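Search this site Search Go

We use cookies to remember your settings. OK Manage

Kultine desktop label maker: a long review from someone who prints too many labels

September 14, 2019

So I finally caved and bought the Kultine. If you've read this blog for any length of time you know I've been a pen-and-sticker person forever, and you also know my handwriting looks like a spider fell in the ink. At the office in Nendbridge it had reached the point where people were opening binders just to find out what they were. I paid $52 for it at Bjarnason, with one starter tape in the box, and I've been using it since the beginning of August.

Setup first. It takes batteries (not included, grr) or a power adapter (also not included, double grr). The tape cassette drops in from the back and clicks, and the lid won't close if you've got it in crooked, which I like a lot. You pick your language, you pick inches, and off you go. I had my first label out before the coffee was done.

The keyboard is alphabetical. I know! I complained about it for a whole evening. If you touch type, your fingers will be furious with you, and after a month mine are still a bit sulky. The keys themselves are nice though, rubbery with a proper bump to them, and the backspace is big enough that you can hit it without looking. The screen shows one line at a time, so if you're doing a two-line label you have to arrow up and down to check it. I've printed "INVIOCES" more than once this way.

Now for the print quality, and I have nothing but good things to say. Crisp, dark, straight. The narrow tape is readable from a standing position if you use the large size and keep it short. "Leases" is great. "Leases, expired, pre-renovation" comes out as long as my forearm and you'll need to think again.
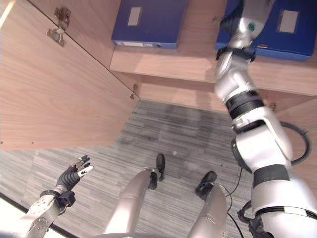
Which brings me to wording, and I think the wording matters more than the machine. My first batch was all far too clever. I had categories and subcategories and a little code for each year, and it took me one week to forget what the code meant. I peeled the lot off and started over with plain words, the ones people in the office say out loud. If everyone calls it "the boiler stuff," the label says BOILER STUFF. It looks silly and it works beautifully.

Peeling, by the way! The adhesive is very well behaved. On plastic covers it came away clean, even after a couple of weeks. On cardboard it took a bit of the surface with it, so go slowly or warm it up with a hair dryer first. On painted metal I'd call it stubborn. The backing paper is split down the middle, so you bend the label and the two halves pop up, and after years of picking at corners with a fingernail I could have cried.

My big gripe is the tape waste. Every label comes out with a blank margin at each end, long enough to be annoying, and you trim it off and throw it away. Over a whole cassette that adds up to a sad little heap of blank tape. There is a "narrow margin" setting buried three menus down (hold the shift key, press the one with the ruler on it) and it helps, but it goes back to the default every time you turn the thing off. Why?? Same goes for the font size. I've started doing everything in one sitting just so I don't have to set it up again.

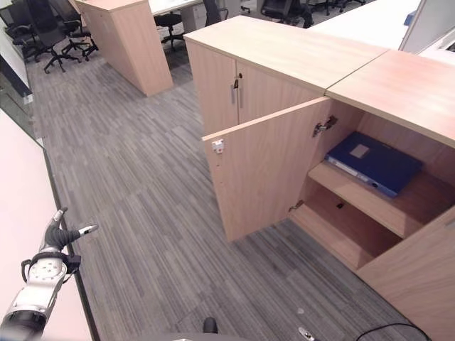

Nanna Hjaltadóttir commented on my last post that I should skip the margin setting completely and print several labels as one long strip with a few spaces in between, then cut them apart with scissors. She's been doing it that way on the older model and says a cassette lasts her far longer. I tried it and she's right, it's a big improvement, though you do need a steady hand and decent scissors. The built-in cutter is a squeeze lever on the side and it's fine for single labels. It does get stiffer when the batteries are low, or maybe I'm just getting tired, hard to say.

I've put out 111 labels so far. That's across binders, shelves, the key hooks, two drawers of cables and, in a weak moment, the stapler. One set of batteries got me through all of it with a bit left over. The starter tape ran out much sooner than I'd hoped, so buy a spare at the same time or you'll stop halfway through a shelf like I did and lose all your momentum.

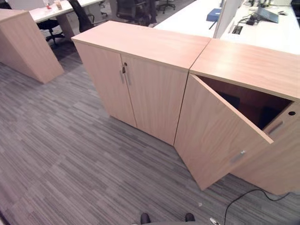

Office cabinets, key in the lock on the left one.

I should compare it to the Zustcombe, since that's the one I get asked about. Ragnheiður Juhl lent me hers for a weekend. It has a regular keyboard layout and a bigger screen, and it remembers your settings, all of which made me very jealous. It's also heavier, louder (it sort of groans while it's feeding) and the print is a touch grayer on the small sizes. Her tapes cost more, too. If you're labeling every day, or you type fast and can't bear the alphabet keys, I'd stretch to the Zustcombe. For a big push once a year and the odd label in between, the Kultine is plenty.

Little things I haven't mentioned yet. The carrying strap is useless. There are symbols, including a fish and an umbrella, and no, I haven't needed either. It has a memory for nine labels, handy if you reprint the same ones, and you can add a frame around the text, but the frame eats into the letter size so I leave it off. White tape with black print is the best of the bunch. I tried the clear tape on wood and it looks lovely up close and then disappears completely when you step back.
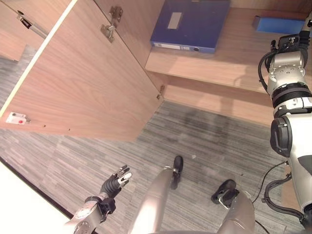
Doors open, shelf inside, all the same light wood.

Would I buy it again? Yes, grumbling about the margins the whole way to the register. I'm giving it four out of five, and it'd be a higher score if it would just remember my font size. I've got a roll of the yellow tape coming next and I'll add a note here once I've tried it on the fuse box.

Get new posts by email. Enter your address. Subscribe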